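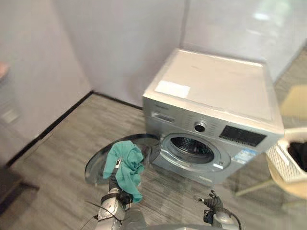
Travaux pratiques, séance 2 : comparer deux mains pour la manipulation du linge
Atelier de préhension, site d'Ostgate
Encadrants : Yogesh Rajput et Devendra Nigam

Bonjour à toutes et à tous, et merci d'avoir été si patients pendant la première séance, où l'étalonnage nous a mangé la moitié de l'après-midi ! Cette fois-ci nous entrons dans le vif du sujet. Il s'agit de prendre un tissu souple dans un panier, de l'amener devant le hublot d'un lave-linge et de le déposer dans le tambour, d'abord avec la main Huerta, puis avec la main Grernex, en gardant le même programme de bras.

Le linge est un objet ingrat, vous allez vite vous en rendre compte. Une boîte a des faces, une tasse a une anse, mais un tissu froissé change de forme dès qu'on l'effleure, et le point de prise choisi sur l'image n'existe parfois plus quand les doigts arrivent. Avant de lancer quoi que ce soit, prenez donc le temps de regarder le flux des caméras de poignet : on y voit les doigts de très près, et c'est précieux pour juger de l'orientation avant la descente.

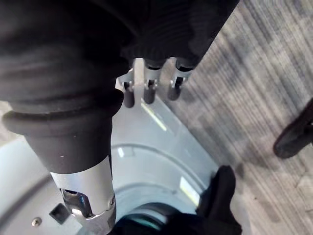
Fig. 1. Doigts à embouts noirs, vus depuis une caméra de poignet.

Pour chaque main, vous ferez 9 essais. Notez à chaque fois la hauteur d'approche, l'ouverture demandée, la force de serrage et le résultat (prise franche, prise partielle, échec). Une prise est dite franche quand le tissu reste tenu pendant tout le trajet jusqu'au hublot, même s'il pend un peu. Si un essai dépasse 60 secondes, arrêtez-le et comptez un échec, sans regret.

Un mot sur la caméra de tête. Elle donne une bonne vue d'ensemble, mais dès que le bras plonge dans le panier, la main cache ce qu'elle saisit et il faut passer à la vue de poignet.
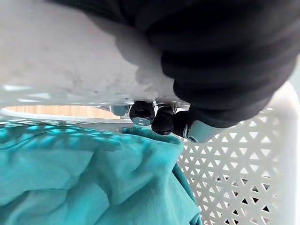
Celle-ci a ses propres défauts, bien sûr : tout ce qui est proche de l'objectif devient flou, et une bonne partie du champ est prise par le matériel lui-même. Wenceslao Escobar, qui a préparé les scripts, conseille de masquer ces zones avant de calculer le point de prise, et je me range volontiers à son avis (j'ai longtemps fait le contraire, par paresse).

Les journaux de la promotion précédente sont sur le serveur Rakdale, dossier « linge » : plus de 223 essais, de qualité assez inégale, mais fort utiles pour vos comparaisons.

À rendre en mars : le tableau d'essais, une page de commentaires et deux échecs analysés en détail. Choisissez-les bien, ce sont souvent les pages que j'ai le plus de plaisir à lire !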